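Workshop tips: keeping the gripper fingertips in order on a cloth-handling cell

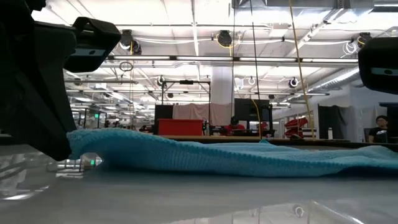 Towel corner held at the fingertip, with the tip just over the tabletop.

Our folding cell at Drurside handles towels all the day, and most of the stops come from small things at the fingertips. I write down what we do, maybe it helps another workshop.

Wipe the table first. On a glossy top, fluff collects under the cloth and the fingertip picks it up. Use a dry microfibre, no polish.

Switch the arm to hold before your hand goes near. Then clean the inner face of each fingertip with a damp cloth and let it dry for 2 minutes.

Set the height with a sheet of paper. Lower the open gripper until the paper drags a little, then go up by one step. If the tip presses on the table, it wears round and loses the thin corners.

Test with a terry towel, the one with the thick hem. Take it by the corner, lift a little, wait. If the hem slides out, close the grip by one step and try again. We stop at 8 on our scale; with 9 the motor becomes hot.

Change the fingertips after 3,000 picks, both together. Ours come from Kinnear and the screws are very small, so put a tray under them.

Write the new height on the card by the cell. In February we forgot it and lost a whole morning.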